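Review: Ledia 2, a kitchen benchmark and training kit for manipulation policies

Reviewed by Blažena Mikuš
March 18, 2026

Ledia is a simulated kitchen benchmark with a training recipe attached. The first release was mostly the benchmark, and people used it with their own learning code. Version 2 ships with a method called staged relabeling, described in a technical report by Horácio Coelho and Mandla Mthembu, and the two are now hard to review apart. I used both for most of the winter on our group's machines, and this covers what I found, including one result I could not reproduce.

I paid nothing for it. The license is free for research use, and I have no connection to the authors beyond a few messages on the issue tracker.

What is in the package

You get the simulator wrapper, a set of kitchen layouts, 2,756 demonstrations recorded by teleoperation, the training code, and the weights for the policies in the report. There are 19 tasks. Most are short: open a door, turn a knob, move a kettle from one place to another. A few chain two or three of these together, and those are where the new method is supposed to help.

Each task can be run in any of the layouts, and each layout can be re-skinned with different wall, counter and appliance textures. Fixtures also change between variants, so a policy trained on one stove will meet another one at test time. This is the best part of the package. In version 1 the appliances never changed, and policies learned to go to a fixed spot.
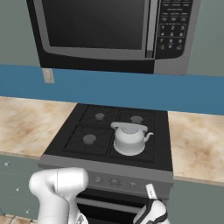 Image: Ledia 2 technical report, Coelho and Mthembu. Used with permission.

The kettle task is the one I spent the most time on, so most of my comments come from there. The policy gets camera images, the arm's joint readings and a one-line instruction. It has to reach the kettle, grip it, and put it down at a target on the range. A trial counts as a success if the kettle is upright and inside the target area when the time runs out. The kettle may start in any of several spots, and the base of the robot is placed with some random offset, so a reach that was fine in one trial can come up short in the next.

The method

Staged relabeling starts from ordinary behavior cloning. The demonstrations are cut into stages by a small classifier that looks at gripper state and contact. Each stage then gets its own goal, taken from the last few steps of that stage, and the policy is trained to reach the goal as well as to copy the action. At test time a second network proposes the next stage goal from the current images.

None of these pieces is new. The report says so and cites the earlier work properly. What the authors add is the relabeling step: when a demonstration contains a failed grasp followed by a good one, the failed part is kept and labeled with the goal it did reach. Most pipelines throw those segments out. The claim is that keeping them teaches the policy how to get from a bad hand position back to a good one.

I think the claim holds up, with limits. I trained the kettle policy three ways, with 8 seeds each: plain cloning, staged goals without relabeling, and the full method. Plain cloning was the weakest every time. Staged goals helped a lot. Relabeling helped again by a smaller margin, and in two of the seeds it made no difference I could measure. The report shows a larger gap between the second and third versions than I got. I wrote to Mthembu, who suggested my contact threshold was set too high for the newer simulator build. Lowering it closed part of the gap but not all of it.

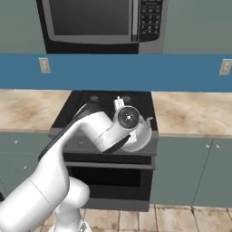
Grasping is where I would look first if you are deciding whether to use this. The success number reported for each task only checks where the object ends up, and that hides a good deal. Two policies with the same score can handle the kettle in very different ways. With the black pad pressed against the side of the kettle body, as the arm has it over the range here, the hold depends on friction against a curved surface, and the outcome is sensitive to the friction value in the config file. I changed that value by a modest amount and the ranking of two of my policies swapped. The report has a paragraph on friction in the appendix. It should be in the main text, with a table.

Otakar Rusnák's group at Jasance ran a similar check on the door tasks and posted their logs in the project forum. They saw less sensitivity than I did, as you would expect when the hand only has to push or pull. I would treat the door and knob scores as fairly solid and the kettle scores as dependent on settings.

The result I could not reproduce

The report says a policy trained on half of the layouts transfers to the other half with only a small drop. I tried this with the released code and the released split file. My drop was much larger, mostly from trials where the stove type changed. The policy reached toward the right part of the room and then closed the gripper at the wrong height.

After some digging, Bogumił Piątek found that the released split file is older than the one used for the report. In the older file, one half contains nearly all of the electric ranges. He opened an issue and the authors confirmed it. A corrected file is promised but had not been posted when I finished writing. If you have already run transfer numbers with the released file, I would hold them back until it is out.

Installation and running costs

Setup took me most of a day. The instructions are accurate, but they assume a driver version that our cluster does not have, and the container did not build until I pinned two packages by hand. On the desktop in my office it installed without trouble.

A full kettle training run takes 30 hours on one of our cards. Evaluation is slower than it needs to be. The renderer reloads every texture at the start of each trial, even when the layout has not changed. There is a patch for this on the forum that caches them. I have been using it since January without problems, and I don't know why it has not been merged.

Memory use during training is reasonable. Disk use is not. The demonstrations are stored as uncompressed frames, and the unpacked set filled a scratch drive I had thought was big enough.

Documentation

The task pages are good. Each one gives the start conditions, the success test, the time limit and a short list of known problems. The pages on the training code are thinner. The stage classifier has a dozen settings and only four are explained. I ended up reading the source for the rest. It is clean code and easy to follow, so this was not as bad as it sounds.

Compared with the alternatives

The obvious comparison is Jenulico, which our group used before this. Jenulico has more tasks and much faster evaluation, but its kitchens look nearly alike and its demonstrations are all scripted, so there are no recovery segments to learn from. Staged relabeling would have nothing to work on there. If your question is about long task chains, Jenulico is still the easier choice. If it is about changes in fixtures, or about learning from imperfect demonstrations, Ledia 2 is better.

The Hrubý suite is sometimes mentioned alongside these two. I have only run its demo and can't compare it fairly.

Should you use it

For benchmark work, yes, once the split file is corrected. Report your friction settings and your simulator build, and run more seeds than the default three. For the method, I would start with staged goals alone, get that working, and add relabeling afterward. The gain from the second step was small in my runs and it brings in the contact threshold, which takes time to tune.

I have not tried any of this on a physical arm. The report has no hardware results either, and the authors say in the discussion section that they are working on it for August.

My configs and per-seed logs for the kettle task are in the forum thread under the same title as this review.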